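Vundside Laundry Notes - README

version 3, last touched in October

Hi! If you've landed in this folder you are probably looking for the wash log, and it's in the file called washlog.csv. Everything else in here is me thinking out loud about getting clothes into and out of a front loader, which started as a sticky note and got out of hand.

What's in the folder

washlog.csv - one row per garment per wash, 200 rows so far
fabrics.txt - my own words for fabric types, so you know what I mean by "ribby" or "sweaty knit"
prints.txt - notes on how printed tops are holding up
old/ - version 2 of everything, kept because I never throw anything out

The columns in washlog.csv

garment: a short name I made up. "Henao tee" is a tee from Henao, "Brisden socks" are from Brisden, and so on. If I have more than one of something, the name gets a letter.
color: the plain everyday color. I don't do "coral" or "tangerine", it's orange.
print: yes or no. A sewn-on patch counts as no.
inside_out: whether it went into the drum inside out.
temp: what I set on the dial, always 30 unless the row says otherwise.
stuck: whether I had to go back for it after I thought I was finished unloading.
comments: free text, sometimes grumpy.

About the stuck column

This is the one people ask me about. A front loader loves to hang on to small stuff. It sits up against the wall of the drum or tucks itself behind the lip of the rubber gasket, and then you run the next load and your white towels come out pink (ask me how I know!). So my routine is door wide open, basket right up to the opening, big things out first, then one full turn of the drum by hand with my face practically in it. Red and orange things get their own check at the end, and I feel along the gasket fold with my fingers too.

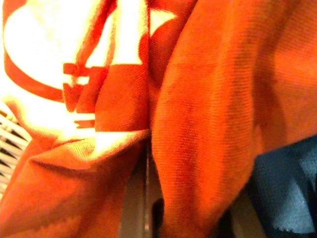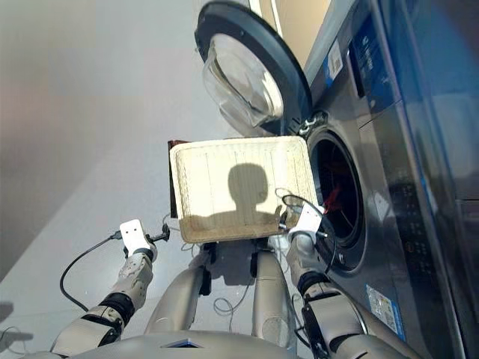
Vundside laundry notes, by the author of the Grerkska mending pages

Bright colors first, then, while we're on them. A strong orange with a big white print is about the fussiest combination I log. The white part is where you see trouble early, either because it picks up a tint from the cloth or because it starts to crack along the lines where the garment gets bunched up. Knits are worse for this than flat weaves in my rows, I think because the cloth stretches and the print doesn't want to. My rule for any printed knit is inside out, short spin, and no dryer at all. I broke that rule a lot in version 2 and you can tell from the comments.

If you're filling in rows for prints.txt, please write down whether you looked at the print flat or folded. A folded print can look a lot worse than it is, and I've had to go back and fix rows where I called something "ruined" and it only needed smoothing out on the bed.

Baskets

I get weirdly many questions about baskets for a file that is mostly about shirts. I like a light-colored rectangular one. A long side sits nicely along the front of the machine, so less falls on the floor, and you can spot a dark sock against the bottom. Round ones leave gaps on both sides and I'm forever picking things up. Give the rim a wipe every so often with dish soap and a rag. If it has rough spots, sand them or keep your nice knits well away from them, one snag can run the whole width of a ribbed sweater.

Things I know are wrong

- The first rows have no temp. I didn't have the column yet and I'm not going to guess.
- "ribby" and "ribbed" both show up in the comments. They mean the same thing.
- The stuck column depends on me noticing, so it's surely too low.
- Towels aren't in here. They go in a separate wash and I find them boring.

Using this

Take it, copy it, chop it up for your own laundry. If you add rows, please stick to the column order and don't rename my garments, even the silly ones. Corrections are welcome in the comments column with your initials in front - I read them all when I sort the file, usually on a rainy afternoon.

Still to do: a column for line drying or rack drying, and the Grerkska wool stuff, which I'm still washing by hand in the sink.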